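Étendoir de balcon Privwood — test après un été

Modèle à fixer sur garde-corps, deux bras repliables, sept fils gainés. Acheté en remplacement d'un Mastent dont les charnières avaient pris du jeu. Relevés arrêtés en octobre 2018.

Montage : les mâchoires acceptent les mains courantes rondes ou plates. Sur tube rond, il faut inverser la cale en caoutchouc, point absent de la notice. Serrage à la clé de 13, non fournie.

Charge : un drap housse et deux serviettes essorés passent sans flèche gênante. Au-delà, les fils extérieurs se détendent et le linge glisse vers le centre. Retendre prend deux minutes, par la molette côté gauche.

Séchage : l'écartement des fils convient aux chemises. Pour les polaires et les mailles épaisses, laisser un fil libre entre chaque pièce — sinon les coutures restent humides.

Corrosion : rien sur les bras, un début de piqûre sur une vis en septembre.

Bilan : correct, notice à revoir. Le Drikimow est plus rigide mais ne se replie pas.

À lire aussi
Pinces à linge Pan, le lot de 50
Essoreuses compactes : que vaut l'entrée de gamme ?

1,365 partages — 2 commentaires

Tin-yau Chou : La cale inversée, merci. La mienne tournait sur le tube.

mh_lessive : Les fils se changent séparément ?
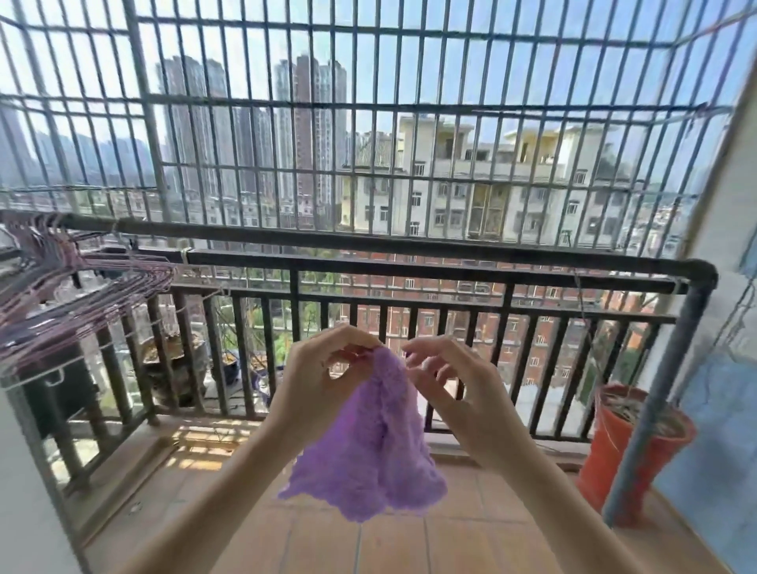

Pièce duveteuse lavande, au balcon.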